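4.2 Who gets to tell the story of Drillo

I should say up front that I came to the Drillo print workshop as a fan. I bought one of their posters in Aken years before I thought of writing a word on it, and it hung over my desk while I drafted this paper. So when I talk about the group's archive, I'm talking about something I already loved, and the reader can weigh that as they like.

The archive itself is a mess (a wonderful one!). Eyerusalem Alemayehu let me go through 115 prints over a single wet September, most of them unsigned, many with notes on the back in two or three hands. Drillo's members shared one signature, the little bird, for nearly their whole run. Lemlem Dinsa told me they settled on it in an afternoon and then argued over it for years, mostly when a gallery wanted a name for the wall label. Kofler (2011) reads the bird as a protest against the art market. I like that reading, but I think it's too tidy. Dinsa remembers it as a way to keep the rent fair: if no one had signed the work, the money went into one tin.

What surprised me more was how far the prints traveled. The Tsegaye series was pulled in an edition of 400, and I have found copies in church halls, a barber shop and one dentist's waiting room. Abenezer Feyisa still pastes his up outdoors and lets the rain have them, and I can't say he's wrong to. See Figure 3.

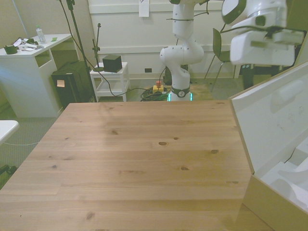 Figure 3. Pine tabletop with an open white box and a white robot arm.

So did the shared signature hold once the group split up? For most of the members it did, and Feyisa uses the bird to this day, though Gil-soo Ra began signing his own name on the later woodcuts and has never gone back to change the early ones.

I take up Ra's woodcuts in the next section, along with the Voltitz show where they first hung beside the older prints.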